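Looking after a hand-held gripper: fingers, pivots and cable

Wipe the soft fingers with a damp lint-free cloth after every 50 grasps. Dish soap leaves a film, so use plain water and let the fingers air-dry. Replace a finger when the tip shows a split or no longer springs back.

Check the pivot screws next. There are two on each arm. Snug them with a hand driver – never a powered one – and open and close the arms 10 times. If one side lags, back its screws off an eighth of a turn and repeat.
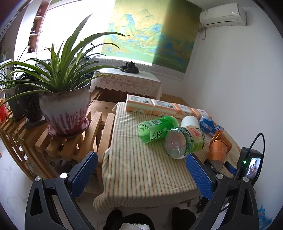 SKENDERO, 5 March 2026 – Bottles and paper cups lying on their sides make a good test set for a table check. Round items roll when the two fingers meet them unevenly, and boxes hide the fault. Lay a striped cloth under the items and use the stripes as a guide for squaring the arms.

Leave slack in the cable at the screen unit. It should form an open loop and must not cross the path of either arm. A tight bend at the plug is the usual cause of dropouts.

Log each service by grasp count. Lihua Long's unit had its fingers changed at 1321 grasps, with the pivots cleaned every 200. Store the tool with the arms open and nothing resting on the fingers.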